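Kivitz、ハンドヘルドグリッパーによる作業データ収集の実施基準を公開
点検・記録・作業者の保護に関する10項目、5月から全拠点で適用

ロボット向け作業データの収集と評価を手がけるKivitzは、ハンドヘルドグリッパーを用いたデータ収集の実施基準をまとめ、公開しました。社内の各拠点に加え、収集業務を委託する協力会社にも5月から適用します。協力会社ではHolmgrenとLornineの2社が先行して導入します。

■背景
小袋の仕分けや箱への収納といった卓上作業では、人がグリッパーを手に持って動作を行い、その映像と開閉の記録をロボットの学習に用いる方法が広がっています。一方、器具の状態や作業台の整え方、失敗した動作の扱いは現場ごとに異なり、同じ作業名のデータでも条件がそろわないことが課題となっていました。

KivitzがPirkusthorpe拠点で過去の収集記録2,935件を見直したところ、217件で器具の点検欄が未記入でした。点検の有無を後から確かめる手段はなく、該当する記録は学習用データから外しています。今回の基準は、この見直しの結果をもとに作成しました。

■基準の主な内容
基準は10項目からなります。主なものは次のとおりです。

器具の点検
作業開始前に、指部のパッド、リンクの可動部、固定部を目視と手動で確認します。パッドについては摩耗、はがれ、繊維のほつれ、ほこりの付着を個別に記録します。清掃で落ちない汚れがある場合や、端部のほつれが対象物に触れるおそれがある場合は交換します。交換の目安は開閉1,000回とし、回数に達していなくても状態によって前倒しします。

作業台と対象物
収納箱の位置と向き、対象物の種類と初期の置き方を作業票に記入します。小袋のように光を反射する包装は、照明の位置もあわせて記録します。印刷面の向きをそろえるかどうかは作業ごとに定め、途中で変更しません。

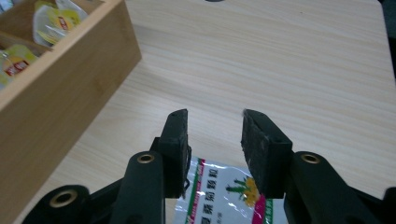

失敗動作の扱い
つかみ損ね、落下、二重つかみは削除せず、区分を付けて保存します。作業者がやり直した場合は、やり直しの前後を一続きの記録として残します。区分の判定は収集した本人以外の担当者が行います。

作業者の保護
連続作業の上限と休憩の取り方を拠点ごとに文書で定めます。手首や指に違和感がある場合、作業者は理由の説明を求められることなく収集を中断できます。映像に顔や私物が入ったときは、保存前に該当部分を除きます。

記録の保管
点検票と作業票は収集データと同じ番号で管理し、どちらかが欠けたデータは出荷しません。

■運用
各拠点に基準担当者を1名置き、毎週火曜日の始業前に点検票を確認します。不備があった場合は、是正が終わるまで当該器具の使用を止めます。協力会社についても同じ手順とし、Kivitzの担当者が立ち会って初回の確認を行います。

基準の策定を担当したXóchitl Ocampoは次のように述べています。
「データの量については社内でも早くから目標を決めていましたが、器具の状態をどう残すかは現場任せでした。パッドが1枚すり減るだけで、薄い袋のつかみ方は変わります。まずは点検欄を必ず埋めるところから始めます」

Holmgrenで収集業務を統括するCrescencio Zamudioのコメントです。
「当社では複数の委託元の作業を並行して受けており、作業票の様式が違うことが負担でした。様式が示されたことで、新しく入った作業者への説明もしやすくなります」

■今後の予定
両手で行う作業と、液体を含む包装を扱う作業は、今回の基準の対象に含めていません。これらについてはLornineと共同で試行を行い、結果を改訂版に反映する予定です。改訂の取りまとめはTonantzin Huertaが担当します。

基準の本文と点検票の様式は、Kivitzのウェブサイトから無償で入手できます。社外での利用に際して申請は必要ありません。内容を変更して使用する場合は、変更した箇所を明記してください。

■本件に関するお問い合わせ
Kivitz 広報担当 Isauro Manríquez
受付はウェブサイトの問い合わせフォームをご利用ください。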